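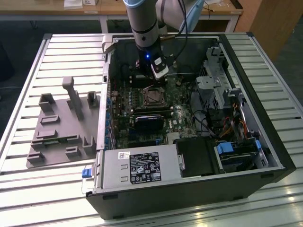 How to Request a Copy of a Service Member's Records

Veterans and their immediate families may request copies of service records through the Kisbridge Veterans Records Office. The steps apply to discharge papers, duty assignments, and award citations. Medical records are held separately and require their own form.

Before you begin

Gather the following information about the service member:

Full name as used during service
Service number or other identifying number
Branch and approximate dates of service
Date and place of birth
Last unit assigned, if known

If the service number is not known, leave the field blank. Do not estimate it. A request with a wrong number takes longer to process than one with no number at all.

Step 1. Confirm that you are eligible

Veterans may request their own records at any time. If the veteran has died, a surviving spouse who has not remarried, a parent, a child, or a sibling may apply. Other applicants must use the public access procedure and will receive a limited summary.

Step 2. Complete Form 346

Paper copies are available at the Kisbridge office and at the Bresten and Kondton branch counters. Fill in Sections A through C in black ink. Section D is for award citations only. The form must be signed by hand — a typed name will be returned.

Step 3. Attach supporting documents

Next of kin must include proof of death, such as a death certificate or a signed statement from a funeral home. Send copies and keep the originals. The office cannot guarantee the return of documents sent by mail.

Step 4. Submit the request

Mail the form to the Kisbridge office or hand it in at any branch counter before 3 p.m. Forms received later are logged the next working day. You will be given a reference number, which must be quoted in all further contact.

Processing times

Discharge papers are normally sent within three weeks. Full personnel files take longer, particularly those transferred from the former Paewai depot, where some 800 boxes have yet to be indexed. Requests needed for a funeral or burial benefit are handled first. Write URGENT — BURIAL at the top of the form and give the date of the service.

If no record is found

You will receive a letter stating which collections were searched. You may ask for a second search by returning the letter with any new details, including alternate spellings of the name. There is no charge for a second search.

Corrections to a record must be requested on Form 390.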